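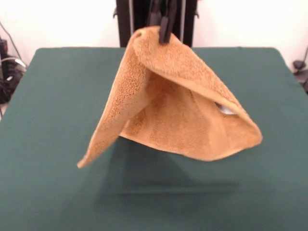

Demetrio Cifuentes wrote in after my last post to say that I'd spent a whole page on lumbar support and not one word on armrests, and that armrests were what finally wrecked his elbows. Fair point, Demetrio! I went back and checked and he's right, I mentioned them once, in brackets, while complaining about a seat cushion.

Home About Chairs Desks Lamps Archive Contact

So, armrests. I've been working from the spare room for 11 years and for most of that time I had the cheap fixed kind, the hard plastic loops that come bolted on whether you want them or not. They were too high for me by a good bit, which meant I typed with my shoulders up near my ears all day and then wondered why I had a headache by dinner. I blamed my monitor. I blamed my pillow. I bought a new pillow.

What changed things was borrowing a Skekamer from my brother-in-law while he was away last September. It's not a fancy chair (the fabric is scratchy and the tilt squeaks) but the arms go up and down with a little button, and the first time I dropped them level with the desk I could feel my neck let go. I sat there like an idiot going up, down, up, down. Then he came home and wanted it back.

After that I went shopping, and I have opinions.

The Renley has what they call 3-way arms. Height, in and out, and a swivel. The height is great. The swivel I could live without – every time I lean on one to get up it turns under me, and I've ended up half out of the chair more than once. If you type with your hands close together you may like it a lot more than I do.

The Bomitz has lovely soft pads, really soft, and then the whole arm wobbles. I tightened everything I could find with the key in the box and it still wobbles. It was $324 with the discount and I sent it back, and getting it into the carton again took me an entire evening and most of a roll of tape.

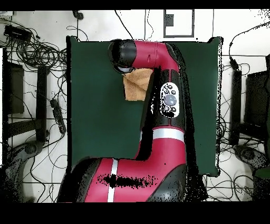
A towel, folded into a rough bundle.

The one I kept is the Cordero, which I bought used for $100 from a man named Maximiliano Ibarra who was clearing out an office. The arms only go up and down. They don't slide, they don't turn, and the pads are a bit firm. I love it. I set them once and haven't touched them since, except when my nephew visits and turns every knob in the house.

If you want to try this on the chair you've got, sit all the way back, let your arms hang, and bend your elbows. Wherever your elbows end up, put the pads just under them. If the pads won't go that low, take the arms off. On a lot of chairs it's just a few bolts per side, and plenty of people are happier with no arms at all. Keep the bolts in a bag taped under the seat so you can find them again.

Also check that the arms fit under your desk! Mine hit the drawer, so I took the drawer out, and now all my pens live in a mug.

Demetrio, let me know how the elbows are doing. Footrests next, I think, unless the squeaky caster drives me to write about casters first.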